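How I clean my metal kitchen bits without scratching them

I've ruined two nice things with the wrong side of a sponge. The first was a toaster lid, the second was a bowl my friend Quyên Tô gave me when I moved into the flat, and I still feel bad about the bowl. So I've become a bit fussy about shiny metal, and as Tâm Từ keeps asking me how I get rid of the smears, I thought I'd write it all down in one go.

You'll need:
a soft cloth that hasn't been through the wash with fabric softener
a second cloth, dry, for buffing
washing-up liquid
white vinegar
a soft old toothbrush
a bowl of warm water

Step one. Switch off and unplug anything electric, and let it go properly cold. I do mine in the evening and leave it till after breakfast (yes, I could wait an hour, but I forget, so overnight it is).

Step two. Find the grain. Brushed metal has tiny lines running one way, a bit like wood, and you want to wipe along them and never across. Tip your head until the light catches it and you'll see which way they go. Polished parts don't have a grain so you can please yourself there, though they show every fingerprint!

Step three. A small squirt of washing-up liquid in the warm water, dip the cloth, then wring it out hard. Harder than that. It should feel damp and no more, especially if you're going anywhere near vents. Crumbs and greasy fluff love a vent slat -- I go along each one with the dry toothbrush first, then the cloth wrapped round my fingertip.

Step four. Seams and recessed handles. These are where the grime really sits, and a flat wipe goes straight over the top of it. Fold the cloth into a point and run it down the length of the slot, turn it to a clean bit, and go again. Kadri Luik swears by cotton buds for this. I find they leave fuzz, but try it and see.

Step five. Be gentle over printed lettering. I once rubbed the markings half off a dial and had to guess the settings for a year. Plain soapy water, light pressure, and no vinegar on the print.

Step six. Rinse the cloth, wring it, wipe again to lift the soap. If you've still got smears on the plain metal, put a few drops of vinegar on the cloth (on the cloth, please, I've seen people pour it) and go over it once, then wipe with clean water. Dry straight away with the second cloth.

Bowls and cups get the same treatment, only in the sink. Chrome rims I just buff dry, and they come up lovely.

As for which cloth, any soft one will do -- mine are cheap and go in a hot wash on their own.
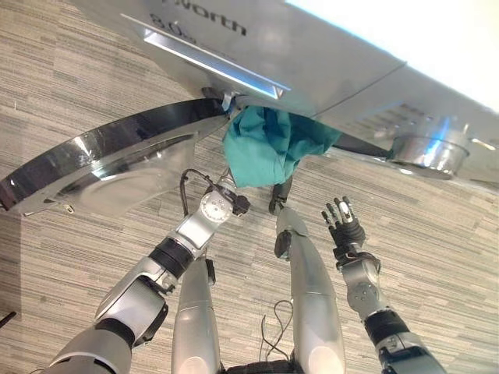

One last thing on drying, and then I'll let you go. Don't leave a damp cloth draped over the metal while you put the kettle on, as it can leave a tide mark that takes longer to shift than the smears did. Hang it over the tap. If you do get a mark, go back to step six and be patient with it.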